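### 4.2 The September open day

We'd been running the disassembly cell behind a closed door for most of the year, so the open day at Gritimton was the first time anyone outside the group had watched it work. The sign-in sheet had 170 names on it by mid-afternoon, and Margareta Neagu ran the talks while I sat at the keyboard and tried to look calm. Visitors could fill in a short card on the way out, and 75 of them did (thank you, if you were one!). We use those cards here together with my own notes, which are scruffier than I'd like.
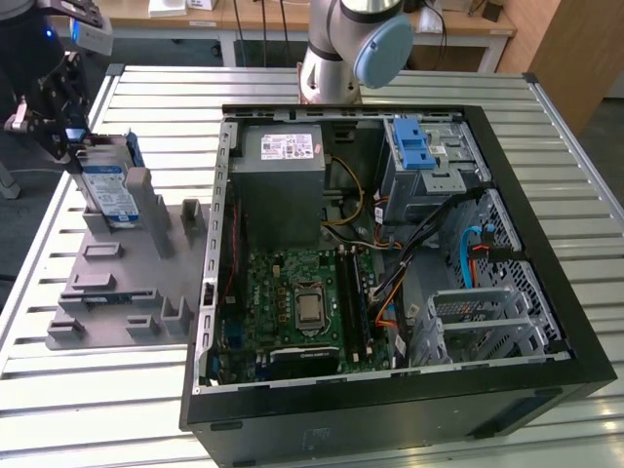 **Figure 3.** The desktop computer task on the bench, with the fixture plate beside the case.

Our main interest was in which bits of the job people found hard to believe a robot could do. I'd have bet on the screws. Most of the cards talked about cables instead, and I can see why: in Figure 3 the yellow, black, orange and red leads from the power supply curve right across the middle of the case, and there's a light blue SATA cable looping down the right side as well. One chap from Pimport, who strip old machines by hand, told Nkrumah Ansah he'd sooner do ten drives than one tangle. The fixture plate got far less attention, which was a bit of a blow to Italo Villa, who had redesigned it twice. Still, it gives the hard drive a pocket to stand upright in, with room for a small circuit board lower down, and we wouldn't want to go back to putting parts straight on the slats.

We did 2 full demonstrations, one before lunch and one after, and kept the settings the same for both. Margareta talked over the first and left the second mostly quiet. People asked many more questions in the quiet one, usually about what the arm would do if it missed, and several of them stayed on to chat to Nkrumah at the bench. We come back to those questions in Section 5.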